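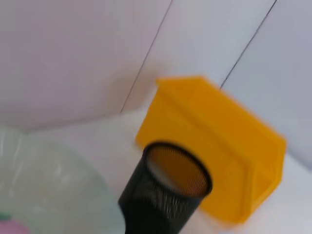

Skelness Household Words

A word list and short-text collection for everyday home and office talk
Data card, last revised Sunday, September 29, 2024

Welcome, and thank you for stopping by! Skelness is a small collection of the words people use for the ordinary stuff in their homes and workplaces, along with short sentences showing those words at work. It started as a personal list (I kept noticing that my relatives and I could not agree on what to call the drawer where the batteries live) and it has grown a good deal since then, mostly on weekends and mostly with a cup of tea close by.

What you get

The collection holds 1,804 entries. Each one is a word or short phrase, a plain definition, at least one sentence using it, and a note on where the word tends to turn up. Things like pen cup, pencil cup and pen holder all have entries of their own, with pointers between them, and so do bin, tub, tote and crate, which caused me more trouble than you might expect. I have tried to keep the definitions friendly enough to read out loud to somebody across the kitchen.

Files

There are 4 files in the download:

entries.csv: the main list, one entry per row
sentences.csv: the example sentences, keyed to the entries by id
variants.csv: spellings and regional forms that point back to a main entry
changes.txt: what I changed and, when I remembered to write it down, why

Everything is UTF-8 with Unix line endings. Commas inside definitions are quoted. If your spreadsheet program makes a mess of the word Rácz, which shows up in the source column, it has almost certainly opened the file in the wrong encoding, so please import it as UTF-8 and try again before writing to me.

Columns in entries.csv

id: a whole number, never reused, even after an entry is removed
headword: lower case unless it is a proper name
sense: a number starting at 1, for words with more than one meaning
definition: one or two sentences
room: kitchen, bath, desk, closet, garage, yard or general
register: plain, family, trade or old-fashioned
source: Amora, Rakar, Rácz or own

Where the words came from

The source column uses the names of my earlier lists. Amora was the first one and leans heavily toward kitchens and cooking. Rakar came next and covers desks, supply closets and the back rooms of small shops. Rácz is the set of older terms, the sort of thing my grandparents said, and its definitions took the longest to write. Anything marked own was added after the three were merged in February, and those entries have had fewer rereadings than the rest, so do be a little patient with them.

All of the sentences were written by me for this collection. Almost 600 of them were rewritten during the merge, chiefly to get rid of sentences that only made sense if you already knew what the word meant. (My favorite offender was "She put the trivet where the trivet goes.")

Good uses

Vocabulary practice for people learning English, spelling games, crossword building and small text-sorting projects have all been on my mind while putting this together. It should also be handy for anyone labeling shelves who would like the same thing to be called the same thing twice in a row.

Things to watch out for

The list is American through and through, and it comes from one family's part of the country at that. British and Australian words appear in variants.csv only when I happened to know them. The garage entries are thin. The room column allows a single value, so scissors are filed under desk even though mine have lived in the kitchen for years. There are also 2 known duplicates, tin foil and tinfoil, each with its own id. I left both in place so that older scripts would keep working.

Register was the hardest column to fill in, and I changed my mind a lot. Please treat it as one person's ear.

Using and sharing

You are welcome to copy, change and share the collection for any purpose, as long as you mention Skelness somewhere and keep changes.txt with the files. If you add words, please give them new ids starting at 5000 so they won't bump into mine later on.

Corrections are very welcome through the issues page. Please include the id and the headword, and one new word per issue is easiest for me to keep up with. I read them on Saturday mornings.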